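Washing Up at the Table: Trays, Plates and a Sponge

Gallery / Panside kitchen pages

Panside is where I put notes and photos on everyday kitchen work. This set covers a small dishwashing station laid out on a wooden table, well away from the sink. I started washing this way when the faucet in the back kitchen on Wunderlich Street was out of use, and I kept it up afterward for small loads. It suits a few plates and bowls after lunch. It does not suit roasting pans.

Click any picture for the large version. Comments are at the bottom of the page.

1. The layout

The basic layout is two trays, one small and one large. The small one is for the sponge and the large one is for the dishes. They go next to each other in the middle of the table with clear wood on every side, and plates are stacked off to the right.
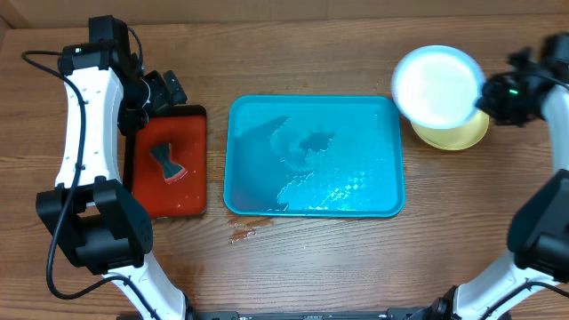
A shallow tray holds much less water than a dishpan, and for light washing that is enough. Most people pour in too much the first time. The plates float a little, the tray is hard to move, and the first plate that goes in pushes water over the rim. Start with a cup or two and add more when it gets cloudy. Even a shallow layer like the one in the blue tray will find its way out, and the small puddle on the wood under its lower left side is normal. Wipe spills like that before you sit down for coffee, or the grain will keep a mark. My table has been oiled with Derkosum twice a year and it still shows one ring from last August.

The sponge gets its own tray for the same reason a spoon gets a spoon rest. Soap stays in one spot and the table stays cleaner.

2. The sponge

I use a bow-tie sponge. The narrow middle gives you somewhere to hold it and the wide ends do the work. A plain rectangle is fine too, but it tends to slip when there is a lot of soap on it.

Soft side for plates with a printed or painted pattern, rough side for anything dried on. Squeeze it out after each bowl if there was sauce in it. I replace mine every 15 days. The ones I buy are from Illik and come in packs of 4, so a pack lasts two months.

3. Plates in the tray

Three small plates are the most I would put in at one time. Set them in a triangle, two along the near side and one behind them. They may overhang the rim a little and that is not a problem as long as the tray sits flat.
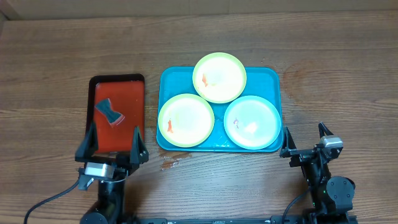 Scrape first. Small bits of food left on a plate end up in the water, and from there they end up on the next plate. I keep a bowl for scraps at my elbow and go over each plate with a rubber spatula before any water is involved.

Then work from the cleanest plate to the dirtiest. Wash the inside in circles, then the rim, then turn the plate over and do the foot. The foot is the part that gets skipped. If you stack plates that have a greasy foot, you have to wash the one below it again.

Light-colored plates are easier to check than dark ones. Tilt each one toward a window and look across it. A smear shows up right away.

4. Bowls with sauce

Bowls take longer. Anything red is the worst of it, especially on pale yellow, and it goes everywhere once the sponge touches it. Do bowls after all the plates are done and off to the side. 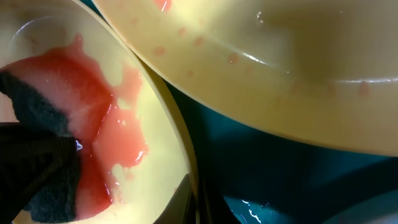 Hold the bowl at an angle and push the sponge from the rim down toward the middle, so the sauce collects in one place. Lift it out with the sponge and squeeze the sponge into the scrap bowl. Repeat until the color in the bowl is thin, and only then add soap. Soap added too early just spreads the red around and you use twice as much.

Check the outside of the bowl next to it as well. Spots jump from one to the other and dry there.

Once the bowls are done the water has to go. Carry the tray to the sink with both hands, pour from a corner, and rinse everything under the tap if you have one. When the faucet was out I used a pitcher and a second tray.

5. Drying and putting away

Dry the plates with a flat cotton towel, not terry. Bowls can go upside down on the towel by themselves. Stand the trays on edge against the wall when they are empty and leave the sponge on its end so air gets to both sides.

A load of this size takes me 7 minutes without the drying.

Sizes and supplies

Large tray: any plastic tray with a raised rim and rounded corners.
Small tray: big enough for one sponge with space left over.
Towels: two.
Dish soap: one squirt per tray of water.
Table oil: Derkosum, clear.

Filed under: kitchen, washing up, tables
Viewed 214 times

Previous gallery: Cleaning a wooden bread box
Next gallery: Shelf liners, old and new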